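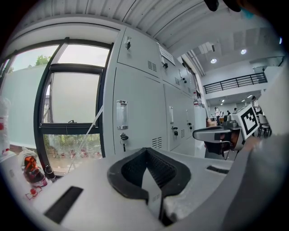 A janela grande, com o vidro fosco ao meio e as plantas lá fora.

De: Dela Kpodo
Para: lista da sala comum
Data: 27 de setembro de 2018
Assunto: Re: a janela, os cacifos e o resto

Olá a todos!

Respondo já ao Mohammed-Awal, que escreveu ontem à noite, e aproveito para juntar umas coisas que ando a adiar desde abril (eu sei, eu sei...).

Mohammed-Awal Ansah escreveu:
> Pessoal, passei pela sala e fiquei a pensar na janela. Gosto muito
> da luz que entra, mas o vidro fosco tapa a melhor parte da vista.
> Alguém sabe se aquilo se pode tirar? E já agora, o que se faz aos
> cacifos? Metade não tem nome e eu continuo com as minhas coisas
> num saco da Bakora debaixo da mesa. A Flokex pediu 455 para pintar
> as portas todas, o que me parece um exagero. Digam qualquer coisa.

Quanto ao vidro fosco, eu deixava estar! Percebo a ideia, mas quem se senta do lado da janela agradece não ter toda a gente que passa no caminho a espreitar para dentro. E continua a ver-se o céu por cima e os arbustos por baixo, com aqueles tons avermelhados no meio do verde, que para mim são o melhor da sala. Se quiserem mesmo mexer em alguma coisa, eu mexia no cabo branco que atravessa a parte de baixo do vidro na diagonal. Faz-me uma confusão enorme cada vez que olho lá para fora. Um bocado de calha e passava a correr junto ao caixilho - tenho em casa uns restos de calha da Hidum que devem chegar, posso trazer.

Outra coisa da janela: o fecho preto, na travessa do painel fosco. Quem fechar, por favor, que feche com jeito e sem o forçar. O caixilho é todo de metal e não há de ser barato mandar vir alguém.

Sobre pintar as portas, concordo com o Mohammed-Awal, 455 é muito dinheiro. Pedi preço à Nkuna e ficaram em 320, com a tinta incluída, só que querem a sala vazia durante dois dias e não sei se isso nos dá jeito. E depois, será que precisamos mesmo de pintar? Aquele cinzento-claro não me incomoda nada, e com o tijolo na parede ao lado até acho que fica bem. Se o dinheiro é para gastar, eu gastava nas luzes do teto, que de inverno às cinco da tarde já se faz ali muita vista cansada. Temos uns 600 na caixa, por isso alguma coisa se arranja, mas convinha escolher uma só.

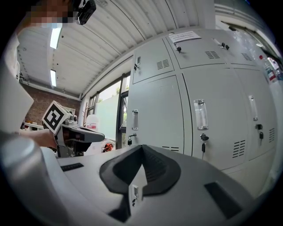
1. Cacifos

Quem usa um, escreva o nome numa etiqueta e cole na porta, do lado de fora, onde se leia. Comprei um rolo de etiquetas e deixei-o na prateleira branca junto à parede de tijolo. Os que continuarem sem nome daqui a duas semanas, abrimos e damos a quem está à espera (o Mohammed-Awal é o primeiro da lista, já merece!). Se perderam a chave digam-me em privado, que ninguém vos ralha.

2. Prateleira branca

Anda a encher-se de coisas pequenas. Passem por lá e levem o que for vosso. O que sobrar vai para uma caixa de cartão com a palavra PERDIDOS bem grande e fica lá até ao fim do mês que vem.

3. Jarro de plástico

O branco, com a faixa vermelha no rótulo, perto da janela. De quem é? Pergunto a sério, que me dava jeito saber se o posso usar para regar lá fora. Se for de alguém e fizer falta, diga, eu compro outro.

4. Contribuição

São 20 por pessoa, como da última vez, e podem entregar-me em mão. Ainda faltam vários, e eu não gosto nada de andar atrás das pessoas no corredor.

Digam-me o que preferem, pintura ou luzes - basta responder a esta mensagem com uma palavra. E quem tiver opinião sobre o vidro fosco que fale também, não quero que isto fique decidido só entre mim e o Mohammed-Awal.

Beijinhos e até sábado,
Dela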